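3.2 Equipment planning and costs

The second gripper was the largest single item in the Stumthorpe budget after the arm itself. Two suppliers, Nekum and Umix, were asked to quote on a parallel-finger unit with replaceable contact faces. Both quotes were in hand by 25th August. The Umix unit was cheaper to buy, but its finger pads were sold only as a full assembly, and our records from the first trial period showed pads being replaced well before anything else on the hand.

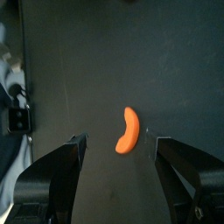 Figure 6. Gripper fingers on either side of a small curved orange object on the dark tabletop, neither finger touching it.

Pad wear was therefore treated as a running cost and moved out of the capital line. Selma Trajkovski kept the log of grasps per set of pads, and we set replacement at 800 grasps for budgeting purposes. At that interval the Nekum unit, at $1044 including the mounting plate, had the lower cost over the life of the project. Freight was quoted separately and is excluded from both totals.

The wrist camera was carried over from the earlier set-up. The Popescu controller was also retained, although its licence falls due in September and the renewal had to be met from the same allocation. We put off buying a new table surface. Scuffs and scratches on the existing one did not justify the labour of remounting the arm and repeating the calibration.

Small test objects were charged to consumables. Spare fasteners and cabling were drawn from existing laboratory stock and do not appear in Table 2.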